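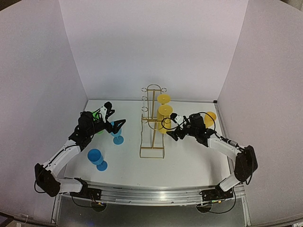
Yellow glassware on the gold-coloured wire rack, on the white table in the side bay.

The Elville kitchenware open day is held once a year, and this was my first time going. It runs out of the old Mathebula building at the end of the bus line. Entry is $10, which includes a cup of tea and one biscuit. I got there just after the doors opened and left around lunch.

The ground floor is set up as a shop for the day. Most of it was seconds: mixing bowls, jugs, enamel plates with chipped rims, and a big bin of odd lids. Prices were written on masking tape. I bought two lids without knowing if they would fit anything at home. One does.

Upstairs is where they show the storage and drying pieces, and that was the part I had come for. I have a small kitchen with no dishwasher, so a rack takes up a fair share of my counter. The catalogue for the Allalholm range has been on my fridge since January. Catalogue photos are not much help with size, and I wanted to see how a wire rack looks with something on it.

Iñaki Benítez took our group through. He has worked in the sample room for years and answers questions in short sentences, which suited me. He told us the building holds 1454 sample pieces, most of them in boxes, and that they bring out a different set for each open day. A woman behind me asked if any of the older samples were for sale. They are not.

I spent the longest time at the side bay. It has plain pale walls and a white table, and I liked being able to look at a rack without forty other things around it. Gold is not a colour I would have picked from a catalogue. Against white I thought it looked fine, and it went well with the yellow. My own rack is grey plastic and I have never had an opinion about it.

I asked about cleaning. Iñaki said to wipe a wire rack down with a soft cloth and warm water, and to keep steel wool away from a coloured finish.
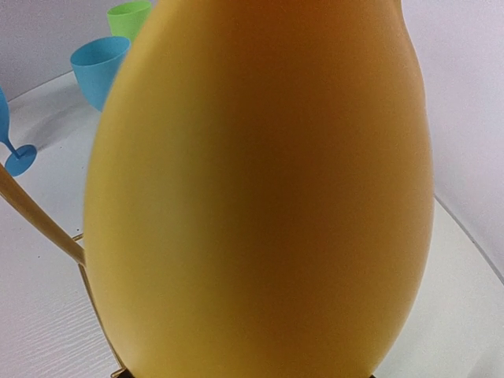 The yellow-orange vessel up close. It is widest just below the middle.

I kept going back to the yellow. The colour shifts across the body, from mustard through a brownish orange to amber, and there is no pattern on it. I would use a shape like that for flowers, though my sister would put cordial in it.

After the tour there was a short talk on packing glass for the post. They get through 500 cartons in a normal month and 2000 before the holidays. The speaker used Nusex paper wrap and showed us how to fill the corners of a box first. The microphone was too quiet and the people at the back gave up and went down for tea.

Parking is limited to the gravel lot and it was full when I left. The stairs are steep, and the lift has to be asked for at the front desk. Bring cash, as the card reader only worked downstairs.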